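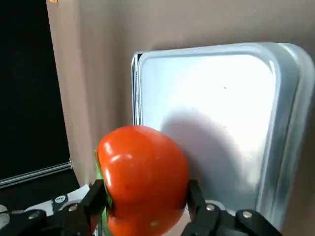
**Household Chores Working Group, minutes, October 22, 2019**

Present: Dratia, Anow, Zendale. Apologies: Âu.

1. Pick-and-place. Dratia reported 104 attempts in September, 5 dropped. Anow does not consider this ready for home kitchens; unpacking groceries still needs a person nearby.

2. Weighing produce. Discussed, no decision. 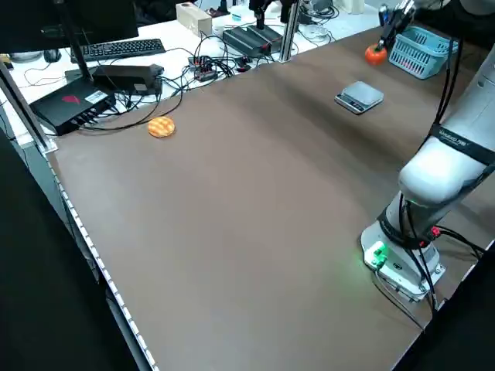 *Fig. 2. Arm at the table with orange fruit, blue basket and kitchen scale.*

3. Zendale to draft a shop-floor test of 300 picks.

Next meeting in 2 weeks.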